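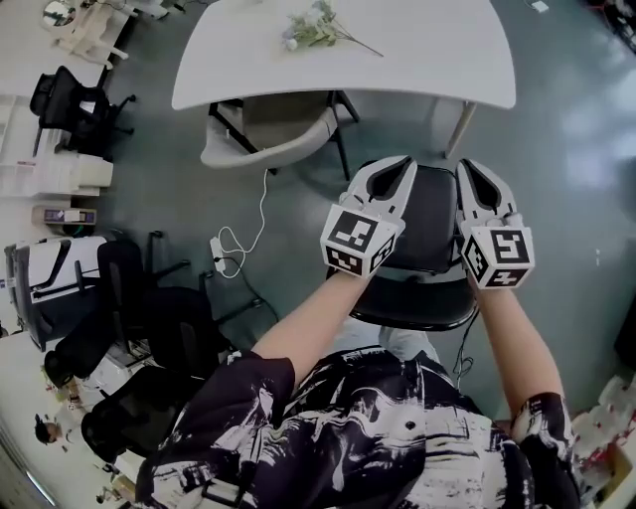

The first thing I learn at Janevski is that you don't put the grippers down on the floor. Not even for a second, not even to scratch your nose. I do it within five minutes of arriving and three people breathe in at once.

I've come out to Plisham, on the wet side of Rarkville, to spend a day with a firm that looks after hand-held grippers. These are the bits of a robot that do the grabbing, only with a person on the other end where the arm would normally be. You hold one in each fist, you do a job with them - fold a napkin, put a lid on a tub - and everything your hands got up to is recorded so that a robot can have a go at it later. I had pictured something more like a factory. It's an office, with office chairs on wheels and a kettle, and most of the clever stuff happens standing up.

The technician who has drawn the short straw and got me for the day has been doing this for three years. Before that it was coffee machines. "Same job," I'm told. "Something gets dirty, something gets loose, and the customer says they never touched it."

We start with fingers. Each gripper has a pair of them, white, with dark pads on the inner faces where the gripping gets done. The pads are the part that wears out. The technician runs a thumbnail down one and then makes me do it, and I'm embarrassed to say I feel nothing at all. I'm handed a worn one from a biscuit tin and, oh, all right, yes! It's gone shiny, like the elbow of an old school blazer. A good pad drags slightly against your nail and a bad one lets it skate.

Pads get changed at 2000 closes, whatever they look like. There was some grumbling about this when the rule came in, as plenty of them would go on happily for longer, but a pad that's going off doesn't fail all at once. It slips a bit on a glass, then a bit more, and by the time anybody notices there's a week of recordings with a slip in them, and a robot somewhere is going to learn the slip as if it were part of the job. I like that idea a lot more than they do.

Changing one takes me 11 goes with the tweezers and a fair bit of language. The old pad peels off from the tip end, then you clean the finger with alcohol, wait, clean it again and lay the new pad down from the root so the air gets pushed out in front. My first has a bubble in it. My second has a bubble and a hair. The third is allowed to stay on, though I notice it being quietly redone while I'm washing my mug.

After pads comes the cube, and the cube is what I'd really come for. Under the fingers of each gripper there's a white block covered in chunky black-and-white patterns, a bit like the squares you scan to see a menu, only fatter. Cameras look for those patterns and work out from them where the gripper is and which way it's tilted. Different faces carry different patterns, so turn your wrist over and the camera ought still to find one it knows.

Ought to. A fingerprint across a pattern will do for it, and so will a lifted corner or a bit of glare from the window. The cubes get wiped with a dry cloth every morning and inspected under a desk lamp, tipped this way and that, for anything that shines. No polish, ever. A customer over in Jullport once gave theirs a going-over with furniture spray, and the whole set had to be stripped and done again.

Then there's the wiring. A thin black cable comes off the gripper and runs down past your arm, and it's the cause of more swearing in Plisham than everything else put together. Leave it too tight and it tugs when you reach. Leave it too slack and it wanders across the front of the cube at the worst moment. The trick, I'm shown, is to hold both arms straight out in front of you like a sleepwalker, get somebody else to pull the cable until it just stops sagging, and then give back the width of a hand.

So I do my sleepwalk. Bare forearms are best, it seems, and cuffs are a menace. It's a funny feeling, standing there with a pair of white beaks where your fingers should be. I try them on a pen and it flies off behind a printer. I try them on a paper cup, which goes much better, and I'm so pleased with myself that I do it four more times.

Checking comes last and it's the slowest part of the day. You close the fingers fully, hold, open them fully, hold, and watch a number on a screen. Fully closed ought to read 63 and fully open 860, on their own scale, which as far as I can tell means nothing to anyone outside the building. If either one has drifted, off comes the casing and a screw smaller than a grain of rice gets a nudge. Then you do it all again, and when the numbers behave you do it 300 times more, with a rest in the middle for your thumbs. I managed 40 before handing over. My hands ached like they do after wallpapering.

There's a notebook, a proper paper one, where every gripper has its own page. I spent a happy half-hour with it over a cheese roll. Left one of the fourth pair, January: squeaks when closing. A week on: still squeaks. Then, in different handwriting: squeak was the chair. The latest entry when I got there was dated 07/12/2019 and said only "new cable, old cable in drawer, do NOT use old cable". I asked why the old cable hadn't been thrown out. There was a bit of a silence and somebody went to put the kettle on.

What surprised me was how much of it is feel. There are numbers for the fingers and a rule for the pads, but a good half of what I watched was somebody picking a gripper up, squeezing it twice and pulling a face. One went back on the bench because it was "a bit crunchy". I squeezed it myself and would have sworn it was perfect. The casing came off and a crumb of something fell out of the slide - toast, we decided - and it went back together and felt, to me, exactly the same as before.

They let me do one more pad before my train. There's a bubble in it, but only a little one.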